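I gave up sugar in my coffee in July, which anyone who shares a kitchen with me can confirm, as I have mentioned it daily. I used to take 2 spoons. The plan was to drop to one, then none, like a sensible adult.
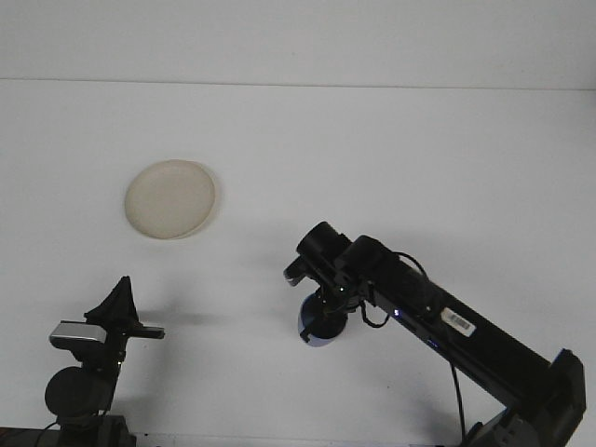
Instead I quit overnight and spent a week being rude to the toaster. The diner on Halliday Street in Sollanham makes a coffee that can be drunk plain. Mine can't. Mine tastes like a wet fence.
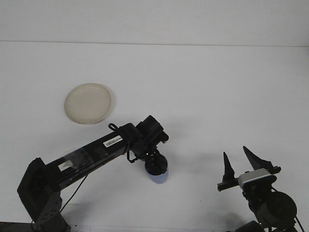

My sister says the taste buds adjust in 2 weeks. It has been three. I did have a pastry in Lanham on the way home -- sugar you chew is a separate matter, and I'm not taking questions on it.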